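Workshop Notebook – Textile Conservation, Harbridge Building
Entry date: 28/06/2023
Subject: Aqueous cleaning trials, Geltow sampler group
Status: open

Continued from the May entries on surface cleaning. The vacuuming and soft sponge work on the Geltow group is finished, and the condition sheets have been updated in the register. Object 931 remains the priority because of the loan date. The remaining pieces in the group are stored flat in the Flevside drawers, interleaved with unbuffered tissue, and are not to be moved until the drawer labels have been corrected.

Object 931 is a linen sampler worked in silk and wool, with later cotton repairs along the lower hem. The ground is evenly yellowed. There is a tide line running in from the left side, which crosses the second alphabet and stops short of the house motif. The reverse has retained more color than the front, particularly in the greens. Old adhesive from a former backing board is present at all four corners and was mapped on tracing film this morning.

Fastness testing was carried out before any decision on washing. Each thread color was tested on the reverse with a drop of deionized water, left under blotter and a light glass weight, and then tested again with the detergent solution at working strength. A total of 14 colors were tested. No transfer was recorded for the blues, browns, creams, or either of the yellows. The dark red wool in the border gave a faint pink stain with water and a stronger one with detergent. The black silk shed loose particles onto the blotter, and these have been recorded as fiber loss and not as dye bleed. The cotton repair thread was stable.

On the basis of the red result, full immersion is ruled out for the present. The options entered for discussion are as follows.

Option 1. Local treatment of the tide line on the suction table, with the border masked. Contact with the red wool can be controlled, although there is some risk of forming a new line at the edge of the treated area.

Option 2. Contact cleaning through a rigid gel, cut to shape and kept clear of the border. Slower, and the silk would need a barrier tissue. The gel sheets made up to the Danladi recipe in May were too wet at the lower concentration and should be prepared stiffer.

Option 3. No wet treatment. Mount as it is and accept the tide line. The line is visible at display distance but does not obscure the stitched text.

A trial of Option 2 was made on a piece of stained linen from the study collection. Two gel sheets were cut from the same batch. The first was left in place for nearly an hour and the second was removed early. Both drew discoloration into the gel. The longer application gave a more even result, but the linen cockled slightly on drying and had to be pinned out. pH of the linen surface was taken before and after, and the readings are on the trial sheet in the folder.

Water supply. The deionizing cartridge is close to exhaustion and the conductivity reading at the tap was above our limit at the start of the session. A replacement has been requested from the Harbridge stores. Until it is fitted, all rinse water is to be drawn from the sealed carboys and the carboy number written on the trial sheet. Drinking water is not to be used for test solutions or rinsing.

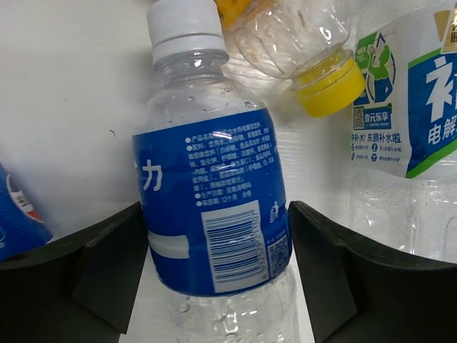
Clear plastic water-style bottle, blue label, shelf life given as 12 months.

Further points for the group:

The net used for supporting damp textiles has frayed along one selvage. Trim and rehem before it is used again.

Blotter stock is adequate for the trials but not for a full treatment. Order the heavier weight.

The tracing film map for 931 should be scanned at full size. The reduced copy in the folder cannot be used for placing the gel.

Next session: prepare a stiffer gel, repeat the trial on the study linen with barrier tissue, and retest the dark red wool at a second location on the left border – the first location lies close to an old repair and may not be representative. No treatment of 931 is to begin before the retest has been entered here.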